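Maddocks M7 Hand-Held Gripper, with Service Kit
Item 581
Sold by Jornisero, Dirnstead
Page checked 6/27/24

The maker's leaflet calls the M7 "maintenance free." We sell the thing and we don't believe it. Anything you pick up and set down all day collects dirt, and a gripper collects it in the worst spots. We put together our own service kit and quit selling the tool without one.

What you get: the gripper, 3 spare pads, a soft brush, a hex key and a printed care sheet written by Elis Gittins, who runs our repair bench. The leaflet is in the box too. Read the care sheet first.

Setup is supposed to take five minutes. Allow 60 the first time. Most of that goes on the camera, which has to be checked with the gripper held the way you will really hold it. Checking it flat on a bench tells you very little. Tilt it up, tilt it down, look at the picture each time, and only then tighten the mount. If the view shifts when you squeeze, the mount is still loose, whatever the screw feels like.
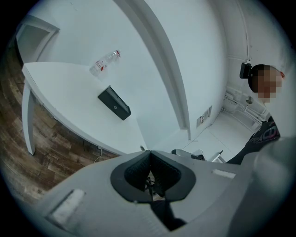
Cleaning is brush only. The leaflet suggests compressed air, and Elis has opened up enough units with grit blown deep inside to disagree. Go over the housing and the seams, then wipe with a barely damp cloth. No solvents. We know what the leaflet says about solvents.

Pads are sold as lasting a year. Maybe they do in a showroom. Check yours every 7 days if the tool is in regular use, and change a pad when a corner lifts. Glue won't hold it for long and makes the next change miserable.

The Oltwood grip sleeve fits, more or less. It is sold as an upgrade for long shifts. We tried one and took it off again, but some customers like it and we'll order it on request.

Repairs: send the whole unit, including the cable. Please don't send half of it with a note. The repair bench is closed for the first half of October, and anything that arrives then will wait its turn.

Spare pads and brushes can be ordered separately. Ask for the price before you order, as Maddocks changes it often.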